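From: Tiruwork Negash
To: Kassa chess and games list
Subject: Re: [kassa-list] Boards for the October evenings

Hi all,

Sorry to be slow getting back to everyone. I wanted to go through the cupboard properly first, and then I had the grandkids for a few days, and you can guess how much got done.

On 7 October at 9:14 pm, the Estlow branch wrote:
> We have had a few people asking whether they can bring their own
> sets to the October evenings, and whether the glossy boards are
> all right to use. One of our members finds the shine hard on the
> eyes under the hall lights. Also, does it matter what colour the
> pieces are? Somebody has a blue set they are very fond of.
>
> Could we settle this before the draw goes up?

Thanks for asking this on the list, as I've had the same thing put to me twice at the tea table. My feeling is that for the friendly evenings you can bring whatever set you like, as long as both players are happy and you can tell a bishop from a pawn without leaning over. I learned on my uncle's travel set with a button for one of the rooks, so I'm hardly going to be fussy about colour!

A blue set is lovely, in my opinion. On a black and white board the pieces show up well against both kinds of square, and with an ordinary black army I do sometimes lose a knight on a dark square late in the evening. The one thing I'd ask is that the other side be clearly different — white or cream would be my favourite, though natural wood would do nicely too.
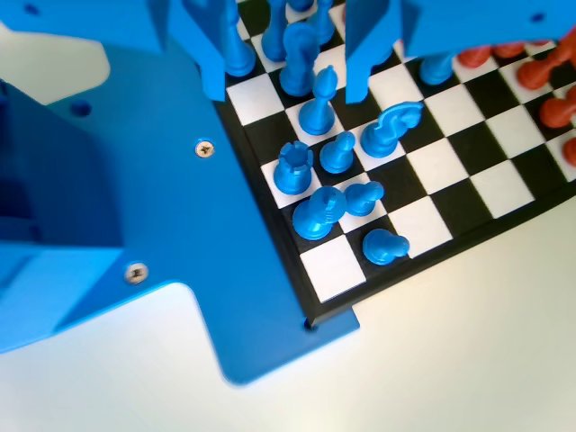 As for the shine, I have a good deal of sympathy. Glossy white squares throw the light back at you, and our hall at Sturden has those long tubes right over the middle tables. Turning the board doesn't help, as you'd just end up with your queen on the wrong side, but moving the whole table closer to the wall does. If your member would like a duller board, I can bring one of the roll-up ones from home. It smells a bit of the cupboard but it lies flat after a night under the dictionaries.

For the Fekero Cup games we should stick with the club sets, to be fair to everybody. They're bagged up and labelled, and I'll have them out by 7 pm. Please check your bag before you put it back, kings especially.

Let me know if any of this sounds wrong to you, and I'll bring the lemon slice again if there's interest.

Warmly,
Tiruwork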